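Search this site Go

Low-waste kitchen tips before the July shoreline pickup

206 shares 3 comments

Most of what we bag at Stelden starts out in somebody's kitchen — wrappers, forks, cup lids. So. A few things to do at home, quick list, more when I get time.

Scraps first. Keep a tub in the freezer, empty it when its full. No smell, no liner.
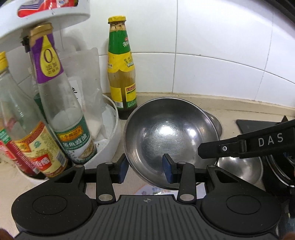

Can coffee grounds go in the freezer tub too?
Grounds are fine, paper filter and all, but squeeze the water out first.

Bread bags — rinse, hang, use again. Two rounds at least before they split. Chantal Zacharias gets more out of hers, no idea how.

Pack real plates for the lunch after pickup. Wrap in a dish towel, stand them on edge in the crate, towel doubles as a napkin.

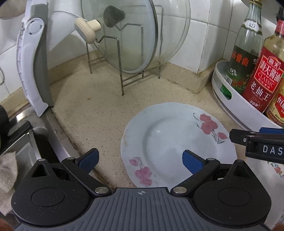

Floral plate on a speckled counter

Old sponges: cut in 2, use on boots and buckets, then bin. Dont rinse them outdoors, the bits wash off. Loofah holds up better and can go in teh compost.
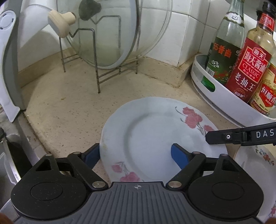

White plate with pink flowers, on its edge

Jars for snacks. Lids on tight.

2 likes Share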